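Clothing Swap Moves to the Mullstead Street Hall

The spring clothing swap will be held in April at the Mullstead Street hall, one block over from last year's spot on Felstead Avenue. Doors open at 9:15 a.m. and we close at 2 p.m. Parking is free in the Backlund lot behind the pharmacy.

Last year 1,127 pieces came in and most went home with someone new. What was left went to the county shelter. We had far more winter coats than anyone wanted and ran out of kids' pants before noon, so please check the children's drawers first.

You can bring up to 40 pieces per household. Clothes, towels and blankets are fine. We can't take pillows, underwear or shoes with worn-through soles. Wash everything before you bring it and look it over for stains and missing buttons. Fold it if you can. Bags should be tied shut with your last name on a strip of tape. 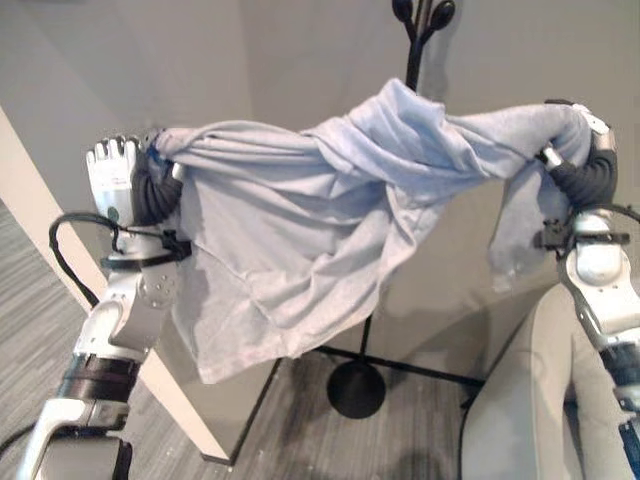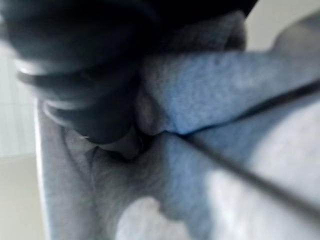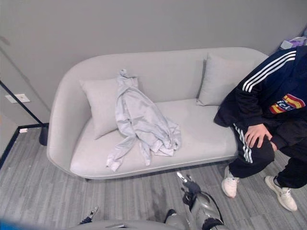
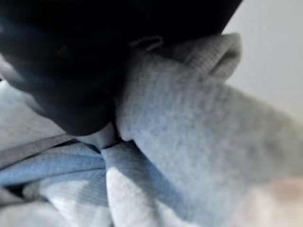

Helping on the day

Solomiia Dmytriv is making up the work list again. She needs 23 people in two shifts, morning and afternoon. Morning is mostly sorting by size. Afternoon is packing up and loading the van from Kendard Cleaners. Leave your name and a phone number in the box at the front desk, and say which shift you want.

Drop-off starts the evening before, from 5 to 8 p.m. Use the side door. Please don't leave bags outside after 8, as the hall is locked and rain is common that time of year.

Comments (4)

Marge T.
Is there a place to try things on this year?

Solomiia Dmytriv
Yes, two curtained corners near the stage. Limit is five items at a time.

walt_on_third
Do curtains count toward the 40? I have four panels, clean, no hooks.

Priya
Put me down for the afternoon shift. I can lift.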